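Reading Urban Nature, Unit 5
Street trees and the claims made for them
Instructor: Vasanthi Gazi

Read the two assigned pieces before you read these notes. If you do it the other way around you'll only find what I found.

Last unit ended with the Wevorden essay, in which a walk under lindens cures the writer of a bad winter. A lot of you liked it. I like it too, as writing. As evidence it's one person on one street, and she had also just quit her job. Keep that in your head as we move to articles that have numbers in them, because numbers make us drop our guard.

The Drirkatmont planting

The city of Drirkatmont put in 1190 young trees over two planting seasons and then announced a greener, calmer downtown. The announcement came in January, when most of the trees had no leaves. What had been counted was trees put in the ground. The article you have repeats the figure three times and never says how many were alive the following summer.

A second count, by Fathima Seneviratne, gives 1430. She included replacements. So some of the trees in the larger figure are standing in the holes of dead ones, and the bigger number is the worse news. Look at how the magazine piece uses it: "even more than promised."

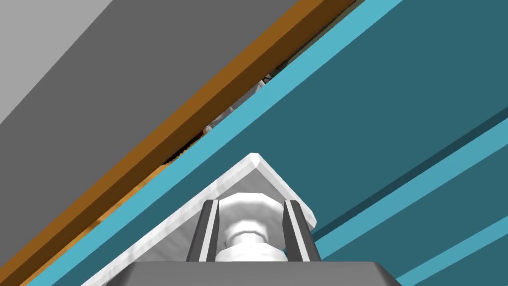 Calm is harder. The survey behind the word went to 100 residents, and 20 wrote back. Of those, most said they felt "somewhat" or "much" more at ease outdoors. I have no quarrel with how they felt. I'd like to know about the people who threw the form away, and whether anyone was asked before the planting. There was no earlier survey that I can find. Without one, "more at ease" means more than they remember being, and memory of one's own mood is poor stuff to build on.

Naming and noticing

Ah-rin Won argues that people who learn the names of the trees on their block take better care of them. Maybe. Her examples are all members of a tree walk club, and people join a tree walk club already caring about trees. Urho Riihimäki raises this in his reply and she answers a different objection. Mark the page where that happens and bring it to class.

I do think she's right that most of us see a green blur. Try it on your way home. Whether knowing "hackberry" would make you carry a bucket out in August is another matter, and I doubt it.

Terms you'll need

Canopy cover: share of ground shaded by leaves when seen from overhead. Ask what month it was measured.
Survival rate: trees alive after a stated time, divided by trees planted. If no time is stated, ignore the rate.
Self-selection: the people in the study put themselves there.

For next time

Read Sajib Sivakumar on Nernora, pages in the packet. He is honest about his methods, so be as hard on him as on the others. Write one page on a single claim of his: what he counted, who did the counting, and what you would have to see before you believed it. Don't tell me whether you love trees.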